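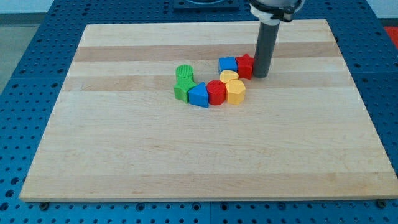 Maple forgives you, she said, and walnut does too if you get to it early, but a cutting board that has been through a dishwasher is on its own. I had been inside the door at Godar for maybe a minute. I hadn't asked a question yet! I had my coat half off and my phone in my teeth, and she was already on to dishwashers.

If you haven't been, Godar is the kitchen woodware shop at the bottom of Vutwood, past the feed store, in what used to be a shoe repair place. They make boards, rolling pins and spoons, and they fix other people's too, and the fixing was what I'd come to ask about. She doesn't like her name in print (she was in the paper once over a parking thing and has never gotten over it), so she's just going to be "she" here.

I asked her how the repair side got started. "People kept bringing me boards they felt bad about," she said. "Their mother's, usually. It's got a split down the middle and it smells like onions, and they want me to say it's okay to throw it out. And I can't say it, because most of the time it's a glue joint and I can fix it by Thursday."

She charges $68 for a split board, which includes flattening both faces and the first coat of oil. I said that seemed like a lot next to a new one from the grocery store, and she laughed at me, pretty loudly. "It is a lot! Buy the new one, I don't mind. I'm not the board police."

What surprised me was how much she had to say about oil. I've been using olive oil on mine for years, and I told her so, and she put her hand on my arm like I'd had a death in the family. Olive oil goes sticky and then it goes rancid. She uses plain mineral oil, the drugstore kind, and lets it sit overnight standing on edge so both faces get air. "Then you wipe off what's left. If your bread tastes like anything, you didn't wipe."

How often? "When it looks thirsty." I pushed her for a number and she wouldn't give me one, and then ten minutes later, while we were talking about something else completely, she said every March and whenever the heat comes on in the fall. So there's your number, sort of.

We got onto sanding, where she has opinions. She starts at 80 grit if there are knife marks and works up to 200, and she thinks anything finer is showing off. Between grits she wets the wood with a sponge to raise the grain, lets it dry, and knocks it back. "If you skip it, the first time you wash the thing it turns into a cat's tongue. Then I get a phone call."

The wood comes from Gakis, the mill out on the county road, and she buys offcuts there as well, short stuff the furniture people don't want. She likes a board made of strips from different trees. "You get a dark one next to a pale one and people think I planned it. I was using what was in the bin." I asked if customers ever complain that the colors don't match and she said yes, one did, and was given directions to Sarpong, over by the highway, where they sell plastic ones in six colors. She gets along fine with Sarpong, by the way. They send her their cracked salad bowls.

Things she won't fix: anything with bamboo in it (the glue, she says, is most of what you're buying), anything that's been soaked in bleach, and rolling pins with the ball bearings gone. She has 8 of those in a crate under the counter that people never came back for, and she offered me one. I took it. It squeaks.

I wanted to know whether she'd been busier this year, with everyone stuck at home baking, and she said you wouldn't believe it. The wait for a repair got up to 2 months over the summer. "Everybody looked down at their counter at the same time," she said. It's shorter now, and she's doing drop-off at the side door, Tuesday through Friday, with a tag you fill out yourself. Please write legibly on the tag. She asked me to put that in.

I'd brought my own board along, the olive oil one, and left it with her. She smelled it, made a face, and wrote "salt and lemon first" on the tag.

October 24, 2020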